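On owning one desk and no surfaces

I have been reading about desks. I don't recommend it as a hobby. There are people out there with strong views on how far a pen should be from the hand that uses it, and for most of July I was nearly one of them.

It started when I gave up the big desk. The big desk was a hand-me-down from my uncle's office, 166 centimetres of dark veneer with drawers that stuck in damp weather, and it could swallow anything. I once lost a library book on it for a whole winter. When I moved into the flat above the dry cleaner's there was no getting it up the stairs, so it went to Ariel Dumlao, who has a garage and low standards, and I bought something pale and sensible.

The new one is from Derorholm and is 125 centimetres across. It's the colour of a digestive biscuit and it has a raised shelf running along the back, which was the selling point. The website called this a "bridge". I call it the ledge, and I have come to think of it as the only member of the household with a proper job.

The trouble with a pale desk is that everything you put on it looks like evidence. On the old one a mug, three receipts and a dead biro blended into a sort of general undergrowth. On the new one a single rubber band looks as if somebody is about to draw a chalk line round it. I spent the first week moving things from the left to the right, then standing back, then moving them to the left again. Rohani Sumampouw came round for supper during this period and asked whether I was all right.

She also gave me a rule, which she had from her mother, and which I'm passing on although it annoys me. Things you touch every day can live on the ledge. Things you touch every week go in a drawer. Things you touch every year go in a box, and you write on the box. Anything else you have to explain out loud to another person, and if you start the explanation with "well, you never know", out it goes.

I tried it on a Stillar letter rack I've had since college. "Well," I began, and Rohani just held out the carrier bag.

So the ledge has its little row now, small things only, and they seem content. The flat part is the part that gives me grief, because the flat part is where things land. I come in, I have my keys in one hand and my bag in the other, and whatever is on my face or in my pocket gets put down on the nearest flat surface at about hip height. In a flat this size that is always the desk.
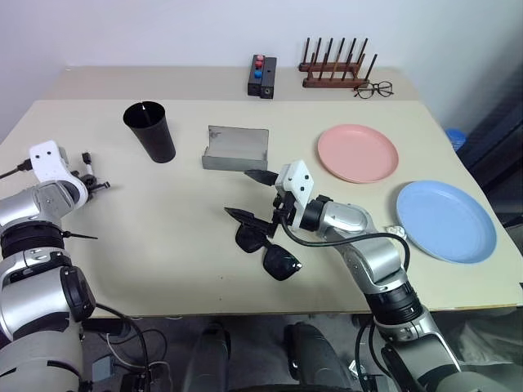 Sunglasses are the worst of it. They have no natural home. Keys have a hook, coats have a peg, and an umbrella can be stood in a corner to think about what it's done, but sunglasses are an awkward shape, they scratch if you look at them wrong, and for eight months of the year in this country they're an ornament. I've owned plenty of cases. I have never, at the moment of needing a case, been in the same room as one. Dimas Sopacua keeps his on top of his head from April to October and claims this is a storage system, and I've begun to see the merit in it, except that my head is a different shape and they slide off into the soup.

I did try a stand. You can buy them - a small wooden nose, more or less, on a small wooden foot. Gunawan on the high street had 2 left in the sale and I bought both, in case I became the sort of person with a second pair. They fell over. They fell over when I shut the drawer, and when the bus went past, and once when I sneezed. They are now at Ariel's, on the big desk, where I assume they'll be found by archaeologists.

The tall cup was supposed to be the answer. I have a theory (mine, Rohani wants nothing to do with it) that a cup is the most useful object a person can own, as long as you never drink out of it. A low bowl fills up with everything. Put a bowl out and within a fortnight you have a bowl of batteries, foreign coins and one earring. A tall cup is fussier. Pens will go in, scissors will go in, a ruler goes in and makes it look like an architect lives here. Sunglasses go in too, if you fold them and lower them by one arm, and then you forget that you did it and spend the morning turning over cushions.

Three mornings, in my case. On the third I went and bought a new pair, came home, and put the receipt in the cup.

Danang Ngau, who does up rental flats and has furnished more spare rooms than I've had hot dinners, thinks I'm making far too much of all this. His view is that a desk should have a lamp on it and nothing else, and that the rest can go in a drawer unit on wheels. He sent me a link to one, the Iltero, with 26 compartments. I looked at it for a long time. I don't believe I own 26 kinds of thing. I'd have to start collecting something, buttons perhaps, purely to keep up my end.

For now I've settled on a truce. The ledge gets the row. The cup is allowed to stay, towards the back, where I can't catch it with my elbow. At night, before bed, I clear the flat part down to the biscuit colour and wipe it with a damp cloth, and for the length of time it takes to brush my teeth I am a tidy person. I've stopped timing how long it lasts after breakfast.

Next up is the hall cupboard, which contains at least one tent. Syahrul Raju has offered to come and help, on condition that he can keep anything I begin a "well" about. I've told him he can have first refusal on the tent.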